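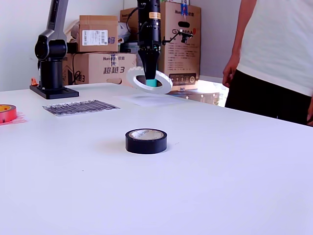 ## Walk-through checklist, second floor, Hotmont building

Filled in by Anca Oprea, August. Started at the stairwell door and went clockwise. Marks: OK, FIX, or N/A. Comments are under the item they belong to.

### Exits and walkways

- [x] Main stairwell door closes and latches by itself: OK
- [ ] Rear exit door opens with one push: FIX
 - Sticks at the bottom corner. Opened on the second try. Costache was told about it at the last walk-through and planed the top edge, but it rubs at the bottom.
- [x] Exit signs lit: OK
- [x] Hallway clear to full width: OK
 - The flattened boxes by the copy room are gone. Please keep them gone.
- [ ] Emergency lights, 30-second test button: FIX
 - Unit 4, outside the restroom, went out before the test was over. Needs a battery. The others held.

### Fire equipment

- [x] Extinguishers on their hooks, pin and seal in place: OK
- [ ] Extinguisher tags signed for the month: FIX
 - The kitchen tag was not signed. The gauge is in the green. I signed it today, but the box for last month stays blank. Do not fill it in afterward.
- [x] Pull stations visible and not blocked: OK
- [x] Sprinkler heads clear of stored items: OK
 - Top shelf in room 12 is close. Nothing taller than a shoebox should go up there.

### Electrical

- [x] Breaker panel clear in front: OK
- [ ] Panel directory matches the rooms: FIX
 - Breaker 19 is labeled "storage" and feeds the kitchen outlets. Trivus relabeled part of the panel after the remodel and left the old card in the door. Two cards, two answers. We need one.
- [x] No power strip plugged into another power strip: OK
- [x] Cover plates on all outlets and switches: OK
- [ ] Cords in good shape: FIX
 - Desk lamp in the front office has a split near the plug. Took it out of use and put a tag on it.
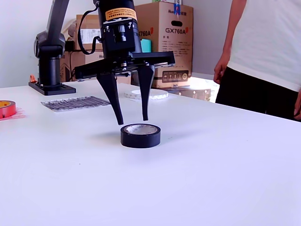
The lamp can go back once the plug end is replaced. If the part costs more than a new lamp, throw it out and cut the cord off first.

### Kitchen and restroom

- [x] GFCI outlets trip and reset: OK
- [x] Water heater closet locked: OK
- [ ] Hot water at the sink, limit 120 F: FIX
 - Turn the heater down and measure again the next morning. I got 131 at the tap.
- [x] Floor dry, mat lies flat: OK
- [x] First aid kit stocked: OK
 - Small bandages are low. There is a spare box in the cabinet over the refrigerator.

### Floors and storage

- [x] Carpet seams flat: OK
- [ ] Tall shelving fastened to the wall: FIX
 - The unit at the end of room 12 has one bracket of two. The load sign says 170 pounds per shelf. Move the paper cartons to the bottom until the second bracket is on.
- [x] Step stool has all its rubber feet: OK

### To do

1. Rear door: Costache
2. Battery for unit 4: order from Tratgate, same type as last time
3. Panel card: Trivus, and ask them to take the old card with them
4. Water heater and shelf bracket: Anca

Copy goes in the binder at the front desk. The rear door gets checked again before the next walk-through.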